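La pinza que aprendió a no fiarse de las bolsas

Birsen Sezer lleva desde septiembre ordenando mesas que ella misma desordena. Le pagan por ello, aunque en su familia todavía piden detalles. En el laboratorio de Prirniswood, su equipo graba tareas domésticas con una pinza de mano provista de cámara: una persona la empuña, agarra cosas, y un programa llamado Nasr intenta deducir de esas grabaciones cómo debería moverse un brazo robótico.

El conjunto reúne 3.000 demostraciones. La novedad del método es que 179 son fracasos, guardados y etiquetados con el mismo mimo que los aciertos. Lajos Vida, que defendió la idea ante un auditorio más bien frío, lo resume así: «Teníamos un robot educado solo con triunfos. Se comportaba en consecuencia».

El gran adversario es lo blando. Una caja se deja coger; una bolsa con cierre negocia. El material de trabajo tampoco pretende lucir en un catálogo: una mesa grande de madera clara, una tela, una bolsita blanca de cierre rojo, un rollo de cinta y cables por donde caigan. 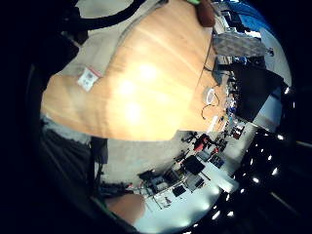
Lo que cambia con los fracasos

En la prueba principal, el brazo entrenado solo con aciertos insistía en el mismo agarre hasta que alguien se apiadaba y pulsaba la parada. Con los fracasos incluidos, se retiraba al segundo intento y probaba otro ángulo. Sezer lo considera un avance; Vida, el primer indicio de modestia en una máquina de ese precio.

Quedan pegas. Las pruebas se hicieron con dos modelos de brazo y en una sola sala, y el sistema sigue tomando ciertas arrugas de la tela por objetos dignos de rescate. El equipo quiere repetir el ensayo en Watovano, con otras mesas y otra gente al mando de la pinza. Sezer ya ha pedido bolsas.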